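Enus publishes the Flovurine Code, a short rulebook for hand-held grippers and the people attached to them

Free guidance on collecting handling data covers thin, bendy and printed items, and asks teams to write down what went wrong as well as what went right
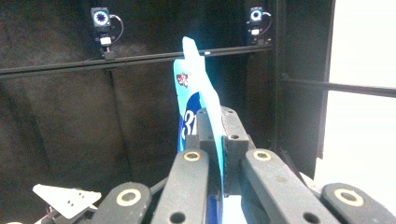
Code now open for comment

Jolau, September. Enus, the independent workshop for robot handling practice, has today published the first public draft of the Flovurine Code, a set of working rules for anyone who teaches robots to pick things up by doing it themselves with a hand-held gripper.

The Code runs to seven rules. An earlier version had a great many more, including one on the correct way to coil a lead, which took up a page and a half and caused the only real shouting of the whole project. It has been moved to an appendix, where those who feel strongly can visit it.

The draft is free to download, free to copy and free to argue with. Comments are open until the end of the month.

Why a code at all

There is no shortage of rules about robots. Most of them deal, quite properly, with stopping a large arm from hitting a person. Far fewer deal with the dull middle part of the job, when a person stands at a bench with a gripper in one hand, picks up a bendy piece of plastic, puts it down and picks it up again until lunch.

Those recordings matter. A robot trained on them will copy what it is shown, including the bad habits, the odd little shake at the end and the way everyone gets sloppy after four in the afternoon. Two teams can both report "good grasps" and mean quite different things by it. One means the item was lifted. The other means it was lifted, held, turned over, put back where it came from and not creased.

Enus spent the spring and summer comparing notes with workshops that do this sort of recording, and going through 3576 of its own recorded grasps with the draft rules in hand. A fair number failed. The list of failures is published alongside the Code, with the names of the operators removed after a short and heartfelt discussion.

"We wrote the first rule, checked our own work against it and found we had been breaking it since we opened," said Hatsue Kinoshita, who led the drafting at Enus. "That was a long morning. After that we were a good deal more polite about everybody else."

What the Code asks for

The rules are written in plain words and are meant to be pinned up near the bench. In shortened form, they are:

1. Say what counts as a grasp before you start. Write it on the sheet. If the meaning changes halfway through the day, start a new sheet.

2. Check the jaws at the start of every session and after every break. Look at the gripping faces, the pivots and anything that has worked itself loose. A worn gripper may still be used, provided the wear is recorded.

3. Light the work the same way from one session to the next, and note when you haven't. Daylight coming in from one side counts as a change in lighting, however nice it is to have.

4. Keep the failures. A drop, a slip or a pinch in the wrong place must be labelled and stored with the rest. Deleting them makes the numbers prettier and the robot worse.

5. Treat thin and flexible items as a class of their own. Record where along the item it was held, which way it bent and whether it sprang back.

6. Record what is printed on an item, and whether the bend or the jaws hide any of it. A label that can be read flat may be unreadable in the grip.

7. Let the operator stop. No session should run on because the count is nearly a round number.

Rule 5, the awkward one

Boxes are easy to write rules for. They have sides. Cards, flaps, sleeves and sheets of bendy plastic are a different matter, and Rule 5 took longer to agree than the other six put together.

The trouble is that a thin item has no single shape. Held near the bottom, it leans. Held in the middle, it folds over the jaw. Held by the corner, it does whatever it likes. Early drafts asked operators to measure the angle of the bend, which produced some handsome tables and very little else, as no two people measured it in the same way.

The published draft settles for three plain entries: where it was held, which way it went, and what it did when let go. Operators may add a sketch. Enus has seen the sketches and does not insist on them.

Rule 6 grew out of the same argument. Many thin items carry print, and a robot that has to sort them by number or colour needs to learn from recordings where the print curves away round a corner or vanishes behind a jaw. The Code asks that these recordings be kept and marked as partly hidden. It also asks labellers to write down only what can be read. If two figures show and there may be more, the label says two figures and "unclear". Guessing the remainder is forbidden, even when the labeller is quite sure, and particularly when the labeller is quite sure.

On cameras and enclosures

The Code does not tell anyone which camera to buy or what colour to line a box. It does ask that fixed cameras be clamped to something that does not move, that their position be checked against a mark each morning, and that any lights fitted to them be left at one setting for the whole of a session.

Dark linings are allowed, as are pale ones. Changing from one to the other on a whim is allowed too, so long as the whim is written down.

Leads should be kept clear of the working space. For further reading on leads, see the appendix.

Tried out at Kakakhel

The draft was put through a trial at the Kakakhel workshop, where five operators worked under the rules for six weeks. They were asked to follow the Code to the letter and complain in writing.

They did both. As a result of the trial, the start-of-session check has been cut from two pages to a single card, and the form for recording a failed grasp can now be filled in with one hand. (The other hand has a gripper in it. This had been overlooked.)

The trial also changed Rule 7. The first wording said that operators "should be encouraged to rest". Those taking part pointed out that being encouraged to rest by a person holding a target sheet is not very restful. The rule now gives the decision to the operator, and the target sheet stays in the drawer.

"The best comments came back in capital letters," said Kinoshita. "I have kept most of them. One is framed."

What the Code does not do

The Flovurine Code is voluntary. It is not a safety standard and does not replace one. Workshops using powered arms must still follow the law and the standards that apply to them, and nothing in the Code should be read as a reason to skip a guard, an emergency stop or a risk assessment.

It carries no badge or certificate. Enus was asked several times whether there would be a sticker. There will not be a sticker. A workshop may say that it follows the Code if it publishes its own checks and failures for others to look at, which ought to put off the casual admirer.

Nor does the Code say anything about how well a robot will perform once it has been trained. Tidy recordings are a decent start, and a robot can still make a mess of things with them.

How to comment

The draft, the short bench card and the full list of failures are available from the Enus website. Comments may be sent by workshops, colleges, makers of gripping tools and people who simply hold the things for a living. The last group is especially welcome and will be read first.

Comments should give the number of the rule they refer to and, where possible, suggest other wording. "This is daft" will be accepted as a comment but may take longer to act upon.

A revised Code will follow once the comments have been gone through. All of them will be published, with a reply to each. Anyone who would like theirs kept private should say so at the top, in large writing.

An open afternoon will be held at the Enus workshop in Jolau at 2pm during the comment period, with the date to be posted on the website. Visitors will be able to try the bench card for themselves and fill in the failure form. Places are limited by the number of chairs.

Notes to editors

Enus is an independent workshop based in Jolau. It studies how people show robots to handle everyday objects, and publishes its methods and results without charge.

The Flovurine Code takes its name from the project under which it was written. The project took its name from a list, and the person who wrote the list has moved on.

"Hand-held gripper" in the Code means a gripping tool worked by a person's hand, used to record how an item is picked up and held. Grippers fitted to a powered arm are outside its scope, though several of the rules would do them no harm.

Hatsue Kinoshita is available for interview in the mornings. Requests should go through the press desk at Enus. Please do not ask about the lead-coiling appendix unless you have the afternoon free as well.

Ends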